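Ticket: Wallpaper store checkout – shipping quote wrong for multi-roll orders
Status: Resolved
Opened: 20 July 2023
Shop: Embridge
Plugin: Kunon Shipping

Problem as reported
Customers ordering more than one roll get charged shipping per roll. A single roll quotes correctly. With 6 rolls in the cart, the total shows 6 separate shipping charges. We lost two orders over it before anyone wrote in to ask.

Steps tried by shop
Cleared the store cache. No change.
Turned the plugin off and on. No change.
Placed a test order as a guest and another one logged in. Same result both times.
Removed the floral papers from the sale category, in case the discount rule was involved. No change.
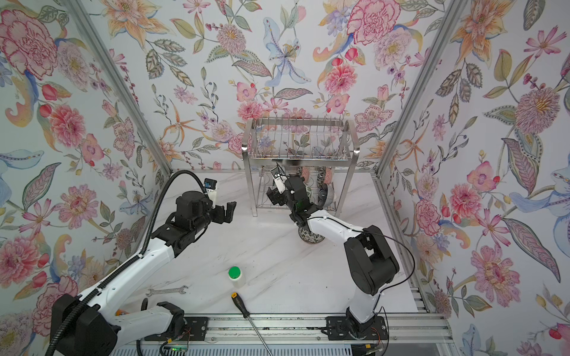
Support reply 1
Please check the package settings under Kang Parcel. If "Combine items" is off, each item is sent to the carrier as its own box. Also send the weight and length you have saved for one roll.

Shop
"Combine items" was already on. Weight is saved as 430 and length as 30. Our old site used grams and inches, so those were the numbers we carried over.

Support reply 2
The weight is the cause. The new store is set to pounds, so each roll goes out as 430 pounds. That is over the limit for one box, and the plugin splits the order into as many boxes as there are rolls. A single roll gets the flat fallback rate – that explains why it looked right.

To fix it:
Go to Store settings, Units, and change weight to grams.
Leave length in inches.
Open any product and save it again.
Delete the saved quotes under Kunon Shipping, Tools.

Shop
Changed the unit and deleted the quotes. The cart now shows one charge for the full order. The product page still shows the old shipping estimate, though. 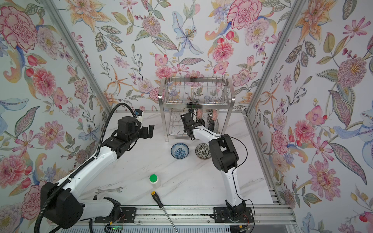
Large-print floral wallpaper on three walls, with a marble-patterned tabletop.

Support reply 3
The estimate on the product page comes from the Vevov theme, and it keeps its own copy. Go to Theme options, Estimates, and press Refresh. A fix for this is planned for the August update.

Shop
Refreshed, and the estimate now matches the cart. Tested on a phone as well. OK to close.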